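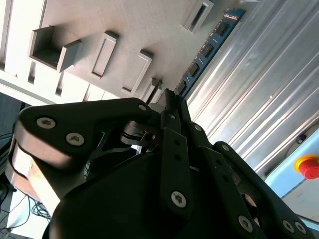

Learning to repair my old computer in a second language

I moved to Trirkville four years ago and I thought my English was good enough for everything. Then my computer stopped starting, and I discovered that I did not know the words for any part inside it. In my own language I can talk about computers all evening. In English I could only say "the long thin piece" and "the small round thing for the battery".

So this post is about words, and also a little about saving money.

The repair shop in Drotport wanted 150 only to open the case and look. I am not saying it is a bad price, people must live from their work, but the whole machine cost me 900 when it was new and it is not young any more. I decided to try first by myself, with a forum and a dictionary.

The forum is called Losteo. It is an old-fashioned place with grey pages and long threads, and I like it very much. The thread which helped me has 2289 replies, and I read perhaps a third of them during August, mostly in the evening with tea. People there write "stick" when they mean a memory module. They also write "reseat", and my dictionary did not have this word. I imagined something with a chair! To reseat means to take the part out and put it in again, properly, until it clicks. The click is important, everybody mentions the click.

Other words which gave me trouble:

Slot and socket. I still mix them. Memory goes in a slot, the processor goes in a socket.

Standoff. I knew it from western films. In a computer it is a small metal post under the main board.

Bare. "Try a bare start" means to disconnect everything you do not need. I first read it as "bear" and was confused for a whole page.

Dead. In English a computer can be dead, a bit dead, or completely dead - and the people on the forum seem to understand the difference.

In the end I reseated the memory, both pieces, and the computer started. I was so happy that I wrote a thank you message of four paragraphs. Someone corrected one preposition in it, very kindly, and I have kept the correction in my notebook.

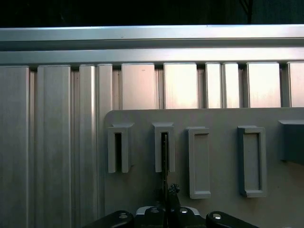

Aluminium profiles, side by side.

My next wish is to build a desk from profiles of this type. The aluminium is easy to cut to length if you have the right saw, and if you don't like the result you can take it apart again. I asked for a catalogue from Lundgren and it came by post, on real paper. Now I have a new list to learn: bracket, end cap, hammer nut, groove. In my language we have one word for three of these, so I expect some wrong orders.

If you are also learning a language, I can recommend to choose one practical job and do it only in that language. A course teaches you to order soup, and I needed this too, but I remember "reseat" much better than any soup.

The notebook has space for more words, so please write yours in the comments. I am collecting especially the ones for screws.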